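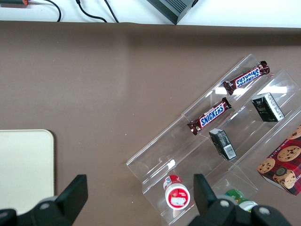 1/ Restocking, 2020 style

OK, I promised a thread on the shelf arm at Wolus and what it's doing to our jobs, so let's go. I've worked the stockroom side for years and I haven't been this excited about a Snickers bar since I was nine!

2/ Snacks are the training ground. Two Snickers on a clear tiered stand, little black boxes next to them, a box of chocolate chip cookies on the side. Easy for you and me. For a gripper, clear plastic full of bright reflections is a pretty mean place to start.

3/ The old way: one person per shift walks the Budden counters with a tote, fills the gaps, faces everything forward, walks back. We have 1084 of those little displays across our sites. My knees know every one of them.

4/ What changes first is the walking. Karthik Kodikara used to do the early restock and now he spends that time teaching the arm. He picks which item, which step, which way the logo should face. He's so good at it (and so picky, bless him).

5/ Jaanus Krūmiņa asked the question everybody was thinking at the team meeting: do we lose hours? The answer we got in writing was no cuts through October, and restockers get first pick of the new setup jobs. I want that date pushed out further and I said so.

6/ Numbers, for those who asked! We logged 2093 practice picks last month and the goal is 3000 before it goes near a real counter. Bars are going great. Small boxes that sit at an angle, still a lot of do-overs.

7/ Fun side effect: we finally wrote down how we do things. Which tier the bars go on, how close is too close, what to do with a wrapper that's turned upside down. All of that lived in people's heads before. New hires are already using the sheet.

8/ Stuff I still want: a louder stop button, a stool for whoever's teaching, and training pay for the Ranasinghe crew, who start next and have asked me for all of it twice.

9/ Going back in after lunch to work on round containers with Karthik. Send me your questions and I'll answer what I can tonight!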